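Search this book Go
Contents Previous Next Glossary Index

Chapter 7
Bins, Trays and Loose Parts

In this chapter you will learn
how the shape of a container affects the parts kept in it
how to check a metal bin before it is put to use
what to do about the last few items in a bin
how to keep a simple bin record

7.1 A morning at the Flastura store

Samira Tarawneh runs the small parts store at Flastura, a firm that packs spares for garden and household equipment. Her working day starts at 6 in the morning, before the packing benches are staffed. She walks the length of the store with a clipboard and looks into every bin that will be needed on the first shift. She is looking for bins that are low, bins that hold the wrong thing, and bins that have something the matter with them.

Most of the parts at Flastura are kept loose. Caps, clips, small pots and moulded plastic pieces come in by the sack and are tipped into whatever container has been set aside for them. It is a cheap way of keeping things. No time is spent laying parts in rows, and a bin can be refilled in less than a minute. The cost comes later, when each part has to be found and lifted out from among the others.

In Chapter 6 we looked at shelving and the layout of a store. We now turn to the containers themselves. They are easy to overlook. When Mircea Sandu took over the stores training course at Hourani, he asked his first group of trainees to list everything that could slow down a picker. They wrote down poor labels, bad lighting, long walks and missing stock. Only Raghda Boutros wrote down the bin.

7.2 The parts of a bin

A deep metal bin has a floor, four walls and a rim. In the simplest kind the walls stand upright and meet the floor at a right angle. Parts in such a bin tend to lodge in the corners, where it is hard to get hold of them from above. A hand or a tool has to come in at a slant, and the wall is in the way.

For this reason many bins have one or more sloping walls. Parts that are tipped in slide down the slope and gather on the floor, where there is more room around them. A slope also gives a better view of the contents from one side. The drawback is that a sloping wall takes up space, so the bin holds less than an upright one of the same width.

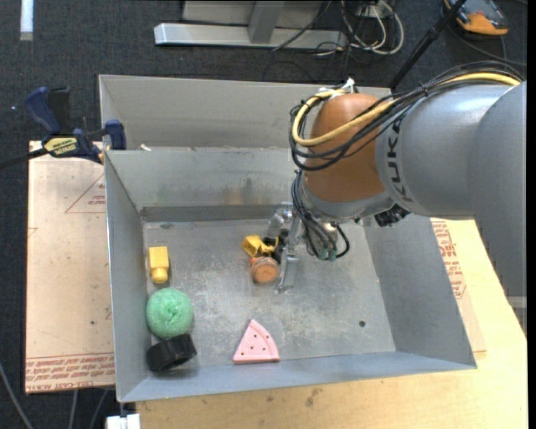 The finish of the metal matters as well. Bare steel rusts quickly in a damp building. Galvanized steel has a coating of zinc, which protects it for many years, but the coating wears where parts are dragged across it. Scratches on a bin floor are normal in daily use and are no reason to take the bin out of service. Rust should be looked at more closely. A flat stain that leaves nothing on a clean rag can be noted and left. Rust that flakes or marks the rag will sooner or later mark the parts, and the bin should be cleaned back or replaced.

Holes need the same kind of judgement. A hole may have been made on purpose, for a bolt or to let water out, or it may be damage. In either case, compare its width with the smallest part to be stored. If the part can drop through, or can catch in the hole and stand on end, cover the hole or choose another bin.

7.3 The last few items

A full bin is easy to pick from, as there is always something on top. A bin with two or three items left in it is slow. The items may lie close together so that one blocks the grip on the other. They may have rolled against a wall. A round jar or pot will move when it is touched, while an angular piece with an open shape may hook on to whatever lies beside it.

Stores deal with this in different ways. At Prarodmont the rule is that no bin is refilled until it has been emptied, so that old stock is always used before new. At Flastura the bins are topped up at a set level. The packing benches there never wait, but the parts at the bottom may stay in the bin for months, and in May each year every bin is emptied and swept out.

Neither rule is right for every store. Rubber and some plastics harden with age and should not be left at the bottom of a bin. Steel brackets will come to no harm.

7.4 Mixed parts

Different parts are sometimes kept in one bin, usually to save space. This can work if the parts differ plainly in colour and shape, and if there are few of them. It works badly when two parts are nearly alike. Amber Rowbotham, a supervisor at Cirico, once traced 87 wrong deliveries out of 300 to a single bin in which two sizes of the same cap had been stored together. The caps were moved to separate trays with a divider between them.

Key words
galvanized: coated with zinc to protect against rust
loose stock: parts kept without rows, layers or wrapping
top-up level: the point at which a bin is refilled before it is empty

Activity 7A
Choose a container in your workshop, kitchen or classroom that is used for loose items. Draw it from above and from one side. Mark any sloping walls, holes, stains and worn places. Then take out all but three of the items and ask a partner to pick them up one at a time with kitchen tongs. Note which item took longest and where it was lying.

Activity 7B
Fadi Salameh has been asked to draw up a bin record for a new store. He wants one line for each bin, with space for the part name, the top-up level, the date last emptied and the condition of the metal. Copy out his headings and add one more that you think is needed. Fill in the record for the container you used in Activity 7A, and keep it for use with section 7.5, where we look at trays and dividers.

Previous Next Back to top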